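**Thread: Arm in the utensil test kitchen -- what happened to the bench rota**

**g_kaufmann** | 18 Mar 2024

We test household goods at Zindisia (handles, coatings, packaging, small appliances). In June last year the handling work in the second test kitchen moved from people to a floor-mounted arm. Before that, two bench technicians per shift did pick, place and inspect by hand and filled in a sheet. Now one technician runs the kitchen and the other has gone to the coatings lab.

Figures for the last full quarter: 2,632 completed handling cycles, 1,223 manual resets. A reset is any time a person has to put an item back at its start position or clear a fault before the next cycle.

My question is about grading. The technician post is still described as "manual test operative", and the job is no longer that. Has anyone rewritten a job description after a change like this, and what did you put in it?

Gertraud Kaufmann

---

**torque_spec**

That is close to one reset for every two cycles. I would want that looked at before anyone rewrites a job description. If the fault rate comes down, the post changes again and you do the paperwork twice.

What are the items?

---

**g_kaufmann**

Wooden spoons, rubber gloves, cartons, cups, tape, mostly. Gloves are by far the worst. They never land the same way, and the protocol wants a defined start position.

Most resets are planned, by the way. The cycle ends with the item in the wrong place for the next one and a person moves it. I should have split the two. Faults proper are a small share, but the old log doesn't separate them and I can't give you a number.

---

**E.Bachmann**

We did this at Strebel, in packing. Three things went into the new description that weren't in the old one:

- restart authority (who may clear a stop, and after what checks)
- fault logging, with time allowed for it in the shift
- daily check of cable routing, straps and base fixings

The third was added late. Cable wear had been left to the maintenance contract, which meant four visits a year. The operator stands next to the machine all day and sees a chafed cable first.

The grade went up by one. It took two rounds with HR, who held that watching a machine is lighter work than lifting. By weight, it is.

Engelbert Bachmann

---

**mallow77**

Operator here, different firm, similar set-up. The lifting was never what tired me. Doing resets all day is worse than doing the test by hand. By hand you set your own pace. With the arm you wait, step in, put the spoon back, step out, confirm, wait. Cycle time on ours is too short to do anything else and too long to stand there doing nothing.

If you are rewriting the post, write in rotation. I do two hours on and then something else, and I had to ask for that.

---

**torque_spec**

> Cycle time on ours is too short to do anything else

Then lengthen the batch. Load several items, let it work through them, reset once. One person could cover two kitchens.

---

**mallow77**

And then one person is resetting two kitchens. I have seen this plan before.

---

**E.Bachmann**

I disagree with torque_spec here, for a duller reason. With a batch, an item that gets nudged early on spoils every cycle after it. We tried batches of ten and threw away more data than we saved in walking time. Four was workable. It will depend on how crowded the surface is.

---

**g_kaufmann**

Crowded. It is fitted out as an ordinary kitchen and the protocol requires the counter to stay in use, so there are things on it that have nothing to do with the test item. Clearing it would make the arm's life easier and the results less useful to the client.

Batches of four I can try. Rotation is a fair point and I will put it in the draft. Our technician said much the same in her review, and I filed it under "settling in", which was a mistake.

---

**plinth_and_level**

Two practical questions. Is the base bolted down or free-standing? And who owns the reach envelope when someone needs to get to the cupboards? We had an argument lasting weeks over whether cleaning staff counted as "trained persons". They do now, after a half-hour course.

---

**g_kaufmann**

It stands on a wooden platform. Nobody goes to the counter or the cupboards without the arm stopped, cleaners included. The stop procedure is one page and is going into the job description as an annex.

Draft so far:

1. Sets up and resets test items to protocol
2. Clears stops and authorises restart
3. Logs faults separately from planned resets
4. Checks cables, straps and gripper at start of shift
5. Rotates to other bench work after two hours

Title: "test cell technician". Item 4 is copied from Engelbert, with thanks. For plinth_and_level, the arm at the counter with the gripper down at the near edge -- you can judge the reach to the cupboards for yourself:
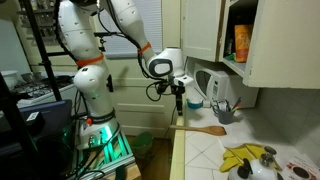 The draft goes to HR with one grade up requested, and I will post the split reset figures once the new log has a full quarter in it.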